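Vandana Dwivedi answers the phone laughing, apologizes for the dog, and then talks for most of an hour about Mokier, the little sharing app she started with her college friend Serena Testa. If you haven't come across it yet, the idea is pretty easy to fall for. You make a board, you ask up to 24 people to join it, and everybody adds the things they've been loving lately, from soup recipes to paint colors.

"I had my favorite links in emails, in texts, on sticky notes," she says. "My sister had hers, and we were forever asking each other for the same bread recipe!"

The first version went out to 30 friends in Stornbridge, and by this August there were 2,585 members - most of them, she tells me happily, brought in by somebody's mom.

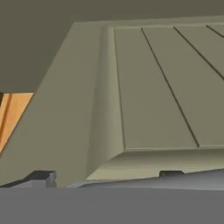
A computer rendering of a beige block with a recessed panel.

I wondered whether she worried about the bigger sites, and she took her time with that one. "A little, sure. But people tell me they like knowing who is going to see their stuff. You can be silly on a small board."

Testa handles the design side, and the two of them still answer every member email themselves, usually late in the evening with the TV on. Next on the list is a way to print a whole board as a booklet, which Dwivedi's aunt has been requesting since the first week.

"She calls me about it on Sundays," Dwivedi says. "I keep telling her, soon."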